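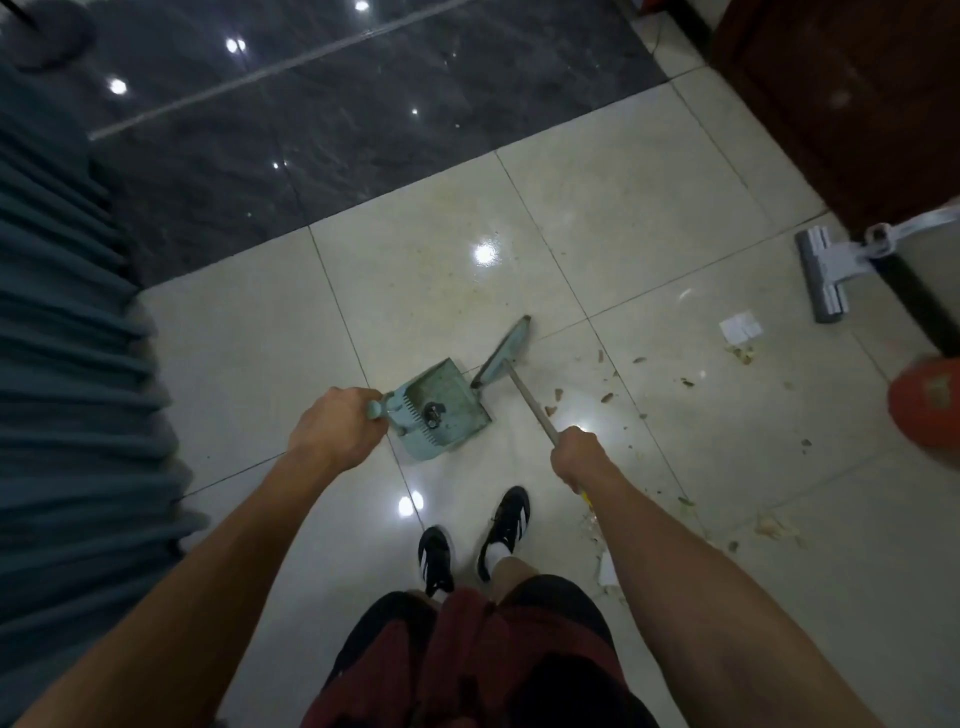 Clurkus wrote:
I don't agree about the dry sweeping. On glazed tiles the fine dust only moves from one place to another, and the last line of it never goes over the lip of the pan. I vacuum first and I mop after. My broom stays on the balcony.

Akande wrote:
I started this thread, so let me answer. A vacuum is good if you have one near. I clean a hallway and two rooms, and I don't want to pull a cable through all of it every evening. My question was only about the last line of dust, how you get it into the pan.

Skirport wrote:
Akande, try to pull the pan back a little after each stroke, and turn it a quarter when you are almost done. The line gets shorter every time. After 3 or 4 turns I wipe the rest with a damp paper towel.
Also look at the lip of your pan. Mine was bent from standing under a heavy bucket and I blamed the broom for a whole winter.

Clurkus wrote:
So you finish with a damp towel. Then it is not dry sweeping anymore :)

Skirport wrote:
One towel for the whole hallway. I can live with it.

Nutmont_tiles wrote:
Can I ask about the comb teeth on the back of the dustpan? I had such a pan for 5 years and I thought they were decoration. My sister pulls the bristles through them and the hair comes off. Do you do it over the trash can or outside? When I do it inside, half of the dust flies back on the floor.

Akande wrote:
Outside, if there is no wind. If it rains I put the broom head inside the trash bag and comb it there, slowly. And please wash the pan sometimes! The gray dust sticks to the plastic and then it falls on the clean tiles when you tilt it.

Clurkus wrote:
About washing the pan we agree. Warm water, a drop of dish soap, and let it dry completely before you use it again.

Nutmont_tiles wrote:
Thank you both. I tried the quarter turn on Tuesday and the line is smaller – the grout is still a problem. Does somebody use a softer broom for the grout, or a harder one?

Skirport wrote:
Softer for me. Sweep along the grout line first, then across.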